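Refurbished desks and shared workroom: progress report to the Ivau Fund

March 21, 2024
By Yae Miyazaki

Hello all, and thank you for your patience with this one. I wanted to wait until the second delivery of desks was in the building and we'd had a proper go at cleaning them, and I'm very glad I did, as there is a lot more to tell you than there would have been a fortnight ago!

You'll remember that the grant was for fitting out the upstairs room at Dakance as a shared workroom, using second-hand office furniture wherever we could. Our target was 26 desks. All of them are now upstairs, built and level (the floor by the windows slopes more than any of us had noticed, so the screw-in feet have earned their keep). The desks came from an office clearance through Kudo, who let us turn down any with swollen edges or loose frames. We turned down two. They swapped both without a murmur, and I'd happily buy from them again.

Fahad Baloch has led on the surfaces and has become very keen on the subject. He tried three ways of cleaning on the worst top before touching the others: plain warm water and washing-up liquid, a paste of bicarbonate of soda, and a melamine sponge. The sponge is by far the best on dark scuffs, but it can leave a dull patch if you lean on it, so the order is now soapy water first, then paste, then the sponge used lightly and only on the mark. Grey smears mostly come from whatever has been pulled across the top, and they need a clean cloth each time or you just move them about.

We've also settled the question of what happens to coats. People come in, put everything down on the desk and start work around it, and a padded jacket takes up a surprising amount of room once it's in a heap. Hooks are going up along the long wall next, and there will be a low shelf under them for bags. 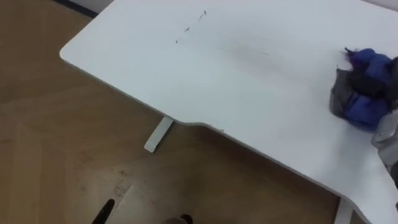
Dakance, upstairs workroom, March

The white desks with the curved front have turned out to be everyone's favourite. You can pull your chair right into the dip and have your elbows supported on both sides, and the pale top makes the whole room feel lighter. They do show every mark, so we expect to be wiping them down far more often than the old brown ones downstairs. Small scuffs and faint smudges like these are the usual state of them, and I don't mind a few. Fahad minds a great deal, and has put a cloth and a spray bottle at each end of the room.

Now the money. We have spent £3,077 so far, which covers the desks, delivery, replacement feet and the first lot of cleaning things. The hooks, shelf timber and fixings come to a further £138, already ordered through Bonevia and expected soon. That keeps us inside the amount agreed for furniture, and receipts are in the shared folder in date order.

Two things are running behind. The extra sockets on the window side are still waiting for the electrician to come back with a price, and until that's sorted the desks in the middle of the room rely on laptops being charged beforehand. The blinds are also late. The first set was made up too narrow (our measuring, I'm afraid, not theirs) and I've asked whether they can be used in the small office instead.

Feedback from the first people to try the room has been lovely. The most common request is for more space between rows, so we are going to shift the back row towards the wall and see whether the door still opens fully. Somebody also asked for desk lamps, and I'd like to talk to you about that before we spend anything.

Next on our list are the hooks and shelf, the new layout, and a second clean of every top once people have been working at them for a while. We would love you to come and sit at one. The full report, with the final accounts, will reach you in September.

Recent updates
Choosing chairs: what we tried and what we kept
Notes from the Kudo clearance visit
Painting the upstairs room
Ivau Fund: first report from Dakance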